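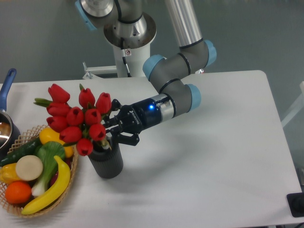 Subject: Re: [display-props] Artificial tulips in narrow vases, stems rotating
List: display-props
In reply to: message of this morning, 9:40

> We have the same problem in the Gillier showroom. Red tulips, closed
> heads, one bunch per table. They look right when we set them and by
> the afternoon two or three have swung around and the whole bunch leans
> to one side. Vases are the straight kind with a fairly small opening.
> I have tried florist foam and it crumbles on the second change. Is
> there a filler that holds and can still be taken out? Also, do people
> cut the stems or bend them? Supplier says bend.

Bend first, cut second. The supplier is half right. A bent stem end gives you a foot that stops rotation, but if you bend the full length you end up with a bulky knot at the bottom of the vase and the heads sit too high. My procedure for tulips with a wire core:

Hold the bunch against the outside of the vase and decide on the head height. Mark the longest stem at the level of the table. Add 70 mm below the mark and cut there with side cutters (do not use scissors, the core will notch them). Bend the extra 70 mm to a right angle. Do the same for the rest, but vary the mark a little from stem to stem so the heads form a dome. If all the stems are cut to one length you get a flat top, and closed tulips look bad flat.

The feet should point outward and press on the vase wall near the base. In a ribbed vase this works only if the ribs are on the inside as well. Many are ribbed outside and smooth inside, so check with a finger before you plan on it. With a smooth interior you need filler.

On filler: I gave up on foam two years ago. What we use now is washed gravel, 4 to 8 mm, poured in after the stems are in position. Fill to two thirds of the vase height and tap the side. It locks well enough that the vase can be picked up and carried without the heads moving, and it pours out again into a bucket. Glass beads are too round and let the stems creep. Sand holds best but gets everywhere and scratches a matte tabletop if any of it ends up under the base.

Weight matters more than people expect. An artificial bunch has no water under it, and a tall narrow vase with the flowers spread to one side will go over if a sleeve catches it. I weighed ours with and without gravel. The 1,000 g fill is the one I settled on for the gray Nerkska cylinders. The smaller Geleo vases take less and are stable enough, but their mouth is only 95 mm across, so with more than a dozen stems the leaves bunch up at the rim. Strip the lowest leaf from each stem in that case.

For the leaning — check the storage before you blame the vase. If the bunches are kept lying flat in a carton, the stems take a set toward the side they were lying on and will return to it in a warm room. Ours are now kept upright in the Pacheco bins, up to 100 stems in each, heads loosely wrapped in tissue. Stems that already have a set can be corrected with a hair dryer on low. Warm the stem, bend it slightly past straight, hold until cool. Keep the heat off the petals. On the cheaper ones the coating goes shiny and there is no way back from that.

Two things I have not solved. Felt pads on the vase base collect dust and leave a ring on white tables, and going without pads leaves scuffs. Silicone dots are better but fall off the unglazed bases after a few weeks. If anyone has an adhesive that holds on unglazed ceramic and comes off without residue, please post the exact product.

Also, the red dye on one batch we got in November came off on a damp cloth. Test one petal at the back before cleaning the rest. Dry brush only for that batch.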